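Okay friends, a lot of you have asked how the condo search went after I vanished from here in May, so put the kettle on, because I'm going to tell it the long way (you know me).

We started out at the Busgate, the new building across from the old ferry lot. 504 units when it's all done, which is a number I had trouble picturing until I stood on the sidewalk and looked up. The sales office gives you a cold drink and a very soft chair and I would have signed for a parking space in there if they'd asked.

The presale deal was a deposit now, another one when they pour the top floor, and the rest at closing. If you've never bought something that doesn't exist yet, please read the part of the contract about delays! Ours let the developer push the closing date back quite a ways before we could walk with our money. I read it twice at the kitchen table and then once more out loud to my sister over the phone, bless her.

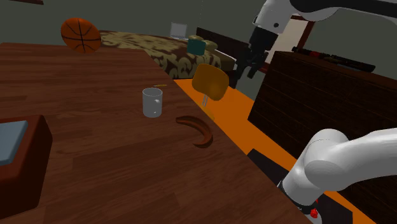
And then there are the monthly dues. The sheet they hand you has a nice low figure, and in small type underneath it says the figure is an estimate for the first year only. I asked what happens in year two and got a very friendly answer that didn't have a number in it. So ask for the full budget. Ask what they're putting away for the roof and the elevators. They did send it to me when I asked, and they were perfectly nice about it.

I want to be fair to the Busgate, because it's going to be a lovely building and I think a lot of people will be happy there. The lobby plans are gorgeous and there's a real mail room with a door that locks. If I were 10 years younger and traveled more I'd probably be picking out my tile right now.

But then a neighbor mentioned Angelovski Court, which is an older place up the hill, brick, three stories, the kind of building you drive past for years. A two-bedroom had just come up on the third floor. No elevator, and I'll admit I stood at the bottom of those stairs and had a little talk with my knees.
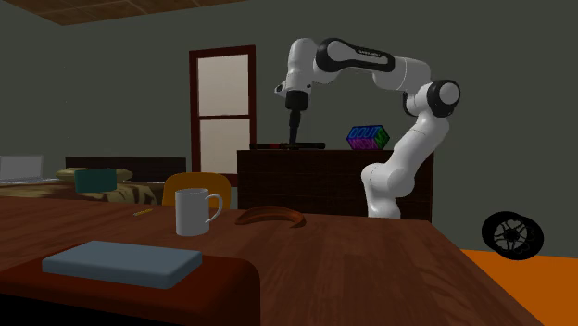 The bedrooms are what got me. The one at the back is long and narrow with a single window, and I'd been carrying my measuring tape from place to place all spring with one question in mind, which was where the big furniture goes. I have my grandmother's dresser and it is not a small piece. It's wide and boxy and dark brown, a lot like the one against the back wall in the picture, and that sort of thing eats a room if you don't plan for it. Along the long wall it fits with space to open every drawer. I may have cheered.

Bring your tape measure, is what I'm saying. And measure the stairwell landings too, since a dresser has to turn a corner somewhere on its way up.

We had it inspected and the list came back long, as they do with older buildings. Mostly outlets and a tired water heater. The seller came down a bit on the price and left us the washer, and we closed at the end of the summer with a great big stack of paper and a sore hand.

Next time I'll tell you about picking a mover, and the paint color I've changed my mind on 3 times already. If any of you have lived on a third floor with groceries and have tips, I'm all ears. Off to bed now, goodnight everybody!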